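Gimetti Market Hall

Gimetti Market Hall is a covered food market that houses local growers, bakers, and cheese makers. It operates all year, with its busiest trading in late summer, when sweet corn, tomatoes, and stone fruit come in from nearby farms. The hall has 98 permanent stalls and a row of day tables rented by the morning.

History

The market began as an open-air produce sale run by two growers, Hamish Tosh and Catriona Matheson, on a gravel lot behind the old feed store. Sellers worked from truck beds until a roof was put up over the lot. The walls and cold rooms were added later, paid for with stall fees and a county loan.
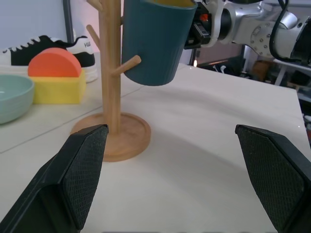 A second entrance on the north side opened on 2018-08-27, along with a loading area for farm trucks. The change allowed the fish and meat sellers to move away from the main aisle, which had become crowded on summer mornings.

Vendors and products

Produce sellers must grow at least half of what they offer. The rest may be bought from other farms in the county, and signs at each stall give the farm name. Common crops include snap beans, beets, cabbage, winter squash, and several kinds of potato. Quyên Lò sells herbs, bitter melon, and long beans from a corner stall. Lüthi, a family dairy, sells raw milk cheese and butter.

Six stalls serve hot food and drinks. They share a seating area near the south door, where customers may also eat food bought elsewhere in the hall. 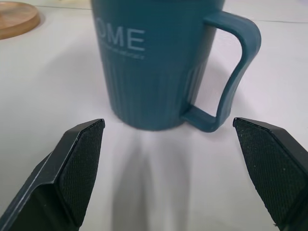

A teal mug with ribbed sides.

Management

The hall is run by a manager and a small office staff. Cameron Forsyth held the manager's post for several years and was followed by Finlay Gourlay, who introduced shorter leases for new growers. Some 1457 shoppers visit on a typical August market day. Unsold produce is collected at closing by a local food pantry.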